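Software Engineer, Bimanual Perception and Control

Triltham, Manipulation Software Group
Location: Skuten office, on site at least three days per week
Type: full time, permanent
Reports to: Danuta Rutkowska, software lead
Start: August or by agreement

Triltham builds the software that turns two-handed demonstrations into policies for tabletop manipulation. Demonstrations are recorded with hand-held grippers carrying fiducial cubes and then processed into synchronized end-effector trajectories. We are hiring one engineer to own the part of the stack between raw recording and training-ready episode.
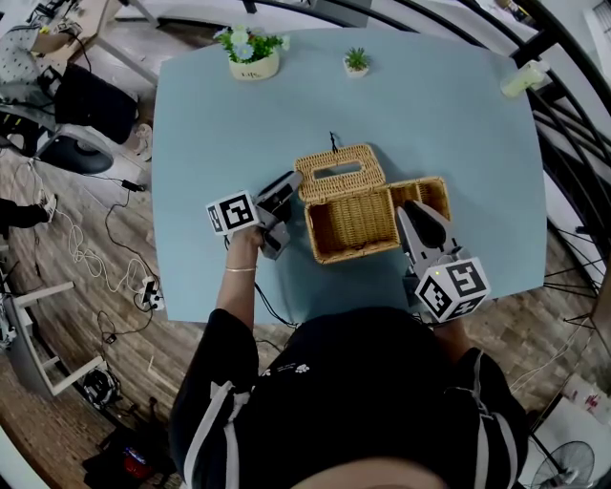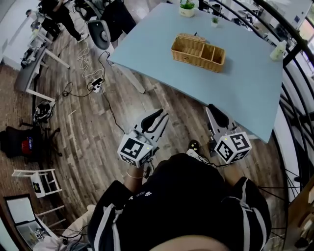 Two-handed work at the basket table, a marker cube on each hand-held gripper.

About the stack

The pipeline is called Maltent. It takes overhead video, gripper state and device clocks as input and produces episodes with a 6-DoF pose per gripper per time step, finger opening, and a quality score. It is written in Python and C++, with a small amount of Rust in the file reader. Episodes are stored in a chunked columnar format and indexed in Postgres. Downstream, the planning team consumes the same episodes through a read-only API and replays them in simulation before anything is sent to an arm.

The current release of Maltent has 57 processing stages. Several of these exist only to correct the output of an earlier stage. Part of this job is to remove them.

The regression set holds 1178 episodes with hand-checked poses. A merge to the main branch requires a full pass over this set. The pass is currently a nightly job, and we would like it to be short enough to run on every pull request.

What you will work on

Marker tracking. Pose estimation from cube faces when one or more faces are hidden by the wrist, the object or the other gripper. The existing tracker solves each frame separately and smooths afterward. We intend to replace it with a fixed-lag smoother over both grippers, with face visibility as part of the state.

Pose ambiguity. A single visible face seen nearly head-on gives two plausible orientations. The present heuristic picks the one closer to the previous frame and fails after long occlusions. You will design and test a replacement.

Time alignment. Video and gripper encoders run on separate clocks. Offset is estimated once per session and drift is ignored. Drift is visible in long sessions and needs to be modeled.

Contact labeling. Hinged lids, flaps and compartment walls are a known weak point. A gripper that rests against a lid and a gripper that pushes it can have nearly the same trajectory over a short window. Planning needs these cases separated, or at least marked as uncertain.

Retargeting. Mapping hand-held trajectories onto a two-arm workcell within joint limits and without collision between the arms. The solver belongs to the planning team. You will own the input contract and the rejection report, including the error codes.

Tooling. The episode viewer, the calibration checker and the command line client. All three are used daily by the operators and all three have open bug lists.

First six months

Months one and two: take over the time alignment module, write the missing tests, and ship a drift model.

Months three and four: a prototype of the two-gripper smoother, run against the regression set, with a written comparison to the current tracker. The comparison should include the cases where the new method is worse.

Months five and six: production release of the smoother behind a flag, and removal of the correction stages it makes obsolete.

Required

Strong C++ and Python, including profiling and debugging across the boundary between the two.

Practical experience with camera calibration, rigid body transforms and nonlinear least squares. You should be able to say which frame a pose is expressed in, and in what convention, without running the code.

Experience with a factor graph or filtering library on real sensor data.

Working knowledge of Linux, Git, containers and continuous integration.

Clear written English. Design decisions are made in short documents and reviewed in writing.

Useful but not required

Fiducial detection below the library level (corner refinement, blur, partial decoding).

Imitation learning, in particular the effect of label noise on policy performance.

Motion planning for two arms.

Rust.

Polish or Spanish.

A degree in a related field is welcome and is not a condition. We have no fixed requirement for years of experience. The level of the role will be set after the technical interview.

Team and working conditions

The software group shares a floor with the recording area in the Skuten building. Engineers are expected to record some sessions themselves in the first month and to sit with operators when a tool changes. Core hours are 10:00 to 15:00. There is no on-call rotation. Travel is limited to the Domański site, where the two-arm workcells are, about 20 days per year.

Each engineer has a workstation with a local GPU and access to the shared cluster. Equipment requests up to 200 euros do not need approval.

Selection process

1. Review of the application by two engineers.
2. Call with Danuta Rutkowska, 45 minutes, on past work.
3. Technical exercise. You receive one recorded episode with a known tracking fault and are asked to find it and describe a fix. Code is optional. Please do not spend more than three hours.
4. On-site interview, half a day, including a discussion of the exercise and time with the planning team.

Candidates are told the result of each stage within ten working days. Travel costs for the on-site interview are covered.

How to apply

Send a resume and a description, one page at most, of an estimation or tracking problem you worked on: what the error was, how you measured it, and what remained unsolved. Links to public code are fine in place of the page if the readme covers the same points. Cover letters are not read.

Applications go to Begoña Aguirre, hiring coordinator, through the form at the foot of the page. Use reference MSG-PERC in the subject field. Questions about the role itself can be sent through the same form and will be forwarded to the group.

Applications through agencies are not accepted.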